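Courses > Materials and Making > MAT 501 > Handout 16

Wood Movement in Solid Panels

Last updated 13th December

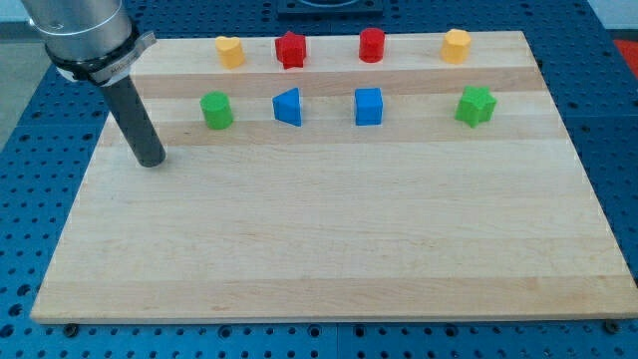 A question left on the course page after the first session asked whether a coat of varnish on both faces would stop a glued panel from moving at all. It will not. Finish slows the exchange of moisture with the air. Over a full season the wood still reaches the same moisture content as it would bare.

Terms

Tangential: along the growth rings. Movement is greatest in this direction.
Radial: across the rings, from center to bark. Usually half to two thirds of tangential.
Longitudinal: along the grain. Small enough to ignore in furniture.

A flat-sawn board changes width mostly by tangential movement. A quarter-sawn board changes width mostly by radial movement and stays flatter.

Estimating

Change in width = width x change in moisture content x coefficient for the species and cut.

Take a hard maple panel 24 inches wide, flat-sawn, coefficient 0.0035. If moisture content rises from 6 to 10 percent, the change is 24 x 4 x 0.0035, or 0.34 inch. Allow a bit over 5/16 inch in total.

Fastening

Fix the panel at the center and let the edges travel. Slotted screw holes or wooden buttons both work. Do not glue a cross-grain batten along its full length. Breadboard ends are glued at the middle only, with the outer pegs in slots.

Bring your moisture readings from September to the next lab. Work the Llanos tabletop problem both ways, flat-sawn and quarter-sawn.

Related handouts
Reading End Grain
Edge Joints and Clamping
The Handbridge Bench: Drawings
Film Finishes and Oils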